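Office diary of the Director, Perside House
Thursday, September 8, 2022

The day began with the quarterly meeting on the condition of the building, which had been put back twice over the summer and could not decently be put back again. Annick Robichaud took the chair in the absence of the Chairman. The minutes of the February meeting were approved with one correction, the word "lessee" having been typed as "lesser" throughout the fourth item.

The first matter was the reading room. The Board has now received both tenders for the redecoration and the renewal of the heating. Biswas has offered to carry out the whole of the work in a single closure of the room. Avton proposes to proceed in two stages and to keep the north end open to readers during the first. I had expected the members to favour the shorter closure, and said as much in my paper, but the discussion went the other way. It was felt that readers who travel in from the villages would lose the habit of coming if the doors were shut for a whole term. I withdrew my recommendation and have been asked to prepare a revised paper setting out the cost of the two-stage arrangement, with a separate line for the moving of the bound newspapers.

The bound newspapers are a larger question than the Board supposes. There are 953 volumes on the open shelves and a further 610 in the basement store, and the second group is in poor condition at the spine. I do not think they can be moved twice. If Avton is appointed, the volumes will have to go directly to their final position, and the shelving for that position has not yet been ordered. I wrote to the supplier before luncheon asking for a date of delivery.

Mrs Robichaud then raised the bequest. The solicitors have confirmed that the sum of 3000 pounds will be paid to the institution without conditions, other than that the name of the donor's late brother should appear somewhere in the building. There was some debate as to what "somewhere" might be taken to mean. One member favoured a brass plate in the entrance hall, and another thought that a bookplate would be more fitting to a man who had borrowed from us for most of his life and returned nearly everything. The matter stands over to the next meeting. My own preference is for the bookplate, and I shall say so in writing.

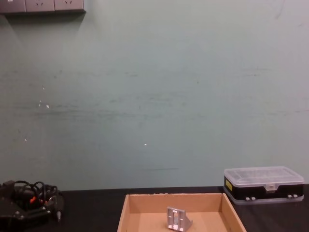
After luncheon I received the representative of Javow concerning the catalogue. The present agreement comes to an end at the close of the financial year, and the terms offered for its renewal are less generous than before. The annual charge would rise, and support by telephone would be available only in the mornings. I explained that our evening opening is the time at which difficulties are generally found. He undertook to put this to his office. He was courteous throughout, and knew the system a good deal better than his predecessor did, but I did not form the impression that he had authority to alter anything.

The afternoon post brought a complaint from a reader regarding the new borrowing limit. The letter runs to five pages and is in parts very well argued. The writer observes that a person reading seriously on one subject may need a dozen books at once and be of no inconvenience to anyone, whereas the same limit does nothing to discourage a person who takes out a single popular title and keeps it for a season. I am inclined to agree with him. The limit was adopted in haste after the stock check and was intended to be reviewed. I have placed it on the agenda and have written to thank him for the care he took.

I then spent an hour with the accounts. Expenditure on postage remains above the estimate, owing to the requests from other libraries for the county maps. The reserve for repairs stands at 2000 pounds after payment for the gutters. It will not go far if the winter is a hard one. The auditor's two queries from last year have been answered, although I could not find the receipt for the second set of blinds and have had to ask for a copy.

There was a further conversation with Mrs Robichaud before she left, on the subject of the autumn lectures. She would like the first to be given by someone from the district and has in mind a talk on the old canal warehouses. I think this sound. Last year's opening lecture was distinguished but thinly attended, and a number of those present told me afterwards that they had not been able to hear it. I have asked for the loudspeaker to be tested in good time – and for the chairs from the upper room to be brought down only when they have been checked, two of them having loose backs.

It rained heavily from four o'clock. The gutters held. I walked through the basement at closing and found the floor by the east door quite dry, to my considerable relief.

Matters to be taken up tomorrow: the revised paper on the reading room; the wording of the notice about evening hours; a reply to the school regarding its visit; the missing key to the map cabinet, which was last signed for in August and has not been seen since.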